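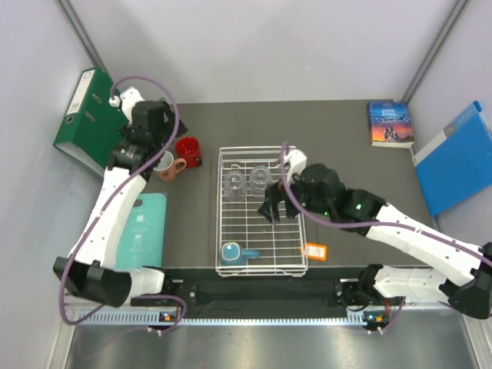
Power of attorney before Mum moves to Perkbridge?

NelliS
Evening all. Mum has a room at Perkbridge from January (so relieved!) and the manager keeps asking whether we've sorted power of attorney. Do we need it first?

onni_k
Not to move in, no, but do start the forms now, love. Ours took 40 days.

MacPherson_N
I'd disagree a bit there, Onni. I'd wait until she's settled, it's a lot to put on her at once.

onni_k
Fair, but Dad went downhill so quickly that I'm glad we didn't.

NelliS
Thank you both, I'll talk to her over tea.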